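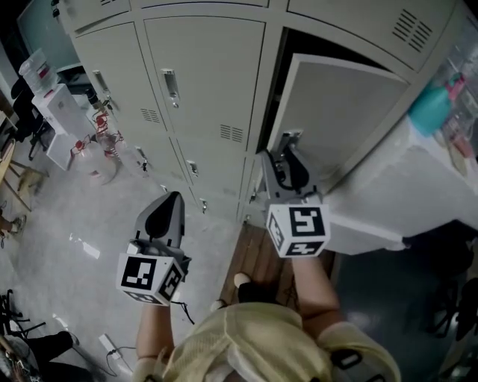
Opening a locker door 300 times

Home | Notes | Reading list | Contact

Since September I work mostly on one question: how many demonstrations do we need before a policy can open a door it did not see in training? I promised to write down the result when I had one. Now I have a small one, so I write it.

Our method is the usual one for hand-held grippers. A person takes one gripper in each hand and does the task with them, and we record the views and the motion of both tools. The position comes partly from the printed markers and partly from the motion sensors inside. No robot arm is needed for this part, and for this reason one person can record a lot in one afternoon. My own record is 167 episodes, and the next morning I could not hold my coffee cup very well.

The lockers are a good task because they look easy. You put the finger at the edge, you pull, the door turns. But the door turns on an arc, and the hand of a person follows this arc without thinking. When we replayed our first set on the arm, it pulled straight back and the finger slipped off. The policy, which I call Tarura in my notes, learned the same mistake from us. Many of our early demonstrations were too fast, so in the data there were only a few frames between "closed" and "open".

So I changed two things. First, we recorded again with a slow pull, and with a short stop after the edge is caught. Second, I stopped giving the policy the position of the hand in the room. It now gets only the motion of each gripper relative to where it was a moment before, and the distance between the two grippers.
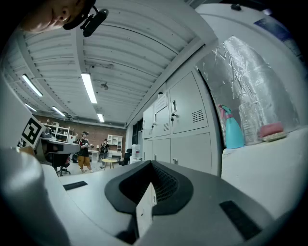

The second change helped more than I expected. With room positions, the policy trained on 300 episodes opened 37 percent of the doors it had not seen. With relative motion and the same 300 episodes it went over half. I do not give the exact number yet, as I want to repeat the test on another day with other light. Adding the old fast episodes, for a total of 4,000 with all our other tasks, made it a little worse on doors. I checked this twice — I did not want to believe it.

What still fails is the lower row. The person must bend, the wrist comes at a strange angle, and the tracking jumps when the markers turn away from the camera. I filter these jumps with the smoothing step from our Pacheco scripts, but it also smooths the moment of contact, and this moment is what I want to keep. On Friday I will try to cut the bad parts and leave the rest as it is.

If somebody has compared slow and fast demonstrations on hinged objects in a more serious way, please send me the paper. I found a few about drawers, but a drawer moves in a line and does not have my problem.

Comments (3)

prilov: Did you keep the stop after contact in the training data, or trim it? We saw the policy learn to wait forever.

Author: I kept it but shortened it. With the full stop, yes, it waited at the door.

stastidance: Same story with oven doors here. Relative motion was the thing that fixed it for us too.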